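The Retention Schedule

Yuk-lan Tsai had the schedule printed and bound before she started on the third floor. It ran to 43 pages. Each page assigned a class of item to a box, a shelf or the shredder, and each class had a number. Minutes were 12. Floor plans were 15. Items fixed to walls were 31, to be recorded, stripped, and released for sale.

The Mikedthorpe office had closed in April. The inventory listed 3,408 items, of which 1,141 were still open when she took over from the previous clerk. She closed them in order of floor, then room, then distance from the door. Gosik, the removal firm, charged by the pallet and did not care about the order.

Room 6 had been the dispatch room. It contained a pale table, four chairs, a plain gray wall where the shelving had been, and one cork board in a wooden frame. The board had come off its hooks and lay flat on the table. Class 31.

She entered the dimensions. She entered the condition of the frame as fair, corners tight. Under Contents she was required to transcribe anything attached. There was one note, green, held by one pin.

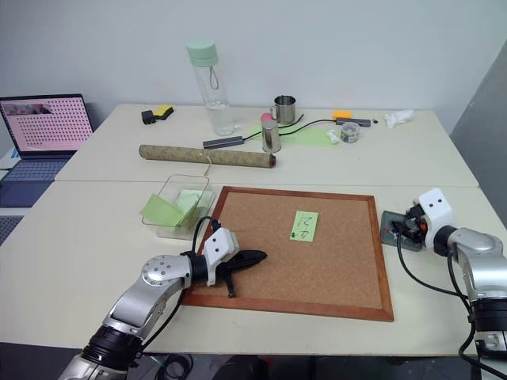 Cork board, dispatch room, with the last note in place.

She read the note from the near side of the table, then walked to the other side and read it again. The writing was fast and leaned badly. One mark was probably a 4. The rest could have been a name or an instruction. She typed "handwritten, partly legible" and the form rejected it. The field accepted a transcription or a zero.

She called So-ying Liu, who had run dispatch for the whole life of the office and now worked from home for Rastogi.

"A green one?" said Liu.

"Light green. Dark pen."

"Which way up is it?"

"I don't know. That's part of the problem."

Liu was quiet for long enough that Tsai checked the line. "We had a rule," Liu said. "If a truck was out past the end of shift, a note went up. When the driver phoned in, the note came down. Whoever took the call took it down. You didn't go home with one on the board."

"So this is a truck."

"It would be a truck, yes."

Tsai opened the vehicle register in a second window. Every truck was accounted for – sold, scrapped, or transferred to the Iritz depot with a signed receipt. She told Liu this.

"Then he got in," said Liu. "And the phone had been cut off by then. They cut the phones early."

"Do you want me to send it to you?"

"No. Just take it down. Somebody should have."

The schedule had no class for this. Tsai turned to the annex at the back, where unusual cases were handled, and found rules for keys, medals and live plants. She returned to the form. In the Contents field she typed a zero, and saved the record.

Then she picked up the phone again, although the call had ended, and said the truck was in. She pulled the pin. It had gone deeper than she expected, and it brought a few grains of cork out with it. She brushed those into her palm, put the note in her coat pocket, and wrote the sale number for the board on a label.

The next item was a chair.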